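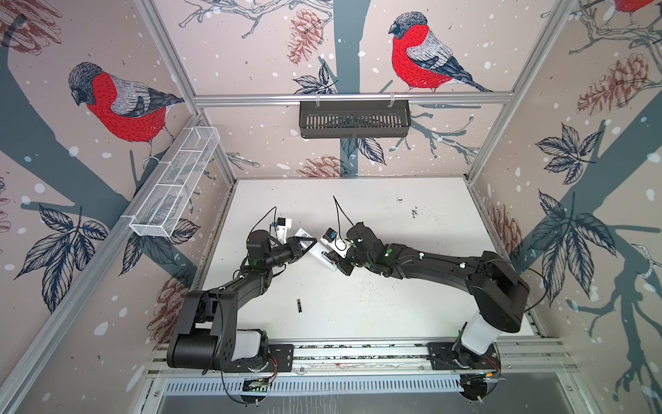 Both grippers at the package, fixed camera, patterned walls installed.

belay-bimanual: README and data card

Belay is the episode checker and label tool we run over two-arm recordings before anyone trains on them. The package covers the tool and the Tollico set, the recordings it was written against. Last edited 7/21/21.

What is in it

The Tollico set has 1299 episodes of two arms handling a soft-sided or boxed package on a white table. Each episode holds joint positions, commanded joint targets, gripper opening, one fixed view and one view per wrist. Belay adds a contact guess, a phase label and a pass/fail flag.

Treat the phase labels with suspicion. They come from gripper opening and wrist speed, so "grasp" means the fingers stopped closing. A finger pressed on the table gives the same signal. We compared 70 episodes against hand labels and 49 agreed on every phase boundary. I would not build a paper on that.

The walls

Birds, pine cones and branches are printed on the wall covering. The claim we inherited from the Skeraten release was that a busy background makes a policy ignore the background. We have not seen evidence for this. One background, however busy, is still one background. If your policy holds up here, test it against plain walls before you say anything about robustness.

The print does break things. The stock Prelness segmenter reads dark leaf sprays as arm links when a forearm passes in front of them. Use the table mask (--mask table) and the problem mostly goes away, along with anything held above the rear edge.

Known problems

- Small items can share the table with the package. A battery lies near the front in the picture above. There is no object list per episode, and the task string never mentions extras.
- Dark specks on the tabletop are sometimes detected as objects. Raise min_area before blaming the detector.
- Labels on packages are often partly hidden by fingers. Do not expect to decode them.
- Wrist views drift against joint data in the April recordings. The fix in resync.py is a constant offset, and the drift is not constant.
- "Success" was set by the operator with a key press. Nothing checks it.

Running it

belay check ./episodes --arms 2 --mask table
belay label ./episodes --out labels.json

The checker exits with a warning when timestamps go backward. It does not stop. Pass --strict if you want it to.

Not supported

Force estimates, one-arm recordings, and any comparison with published Skeraten scores. Their split was never released, so a matching number tells you very little.

Bug reports are welcome with an episode ID attached. Reports without one get closed.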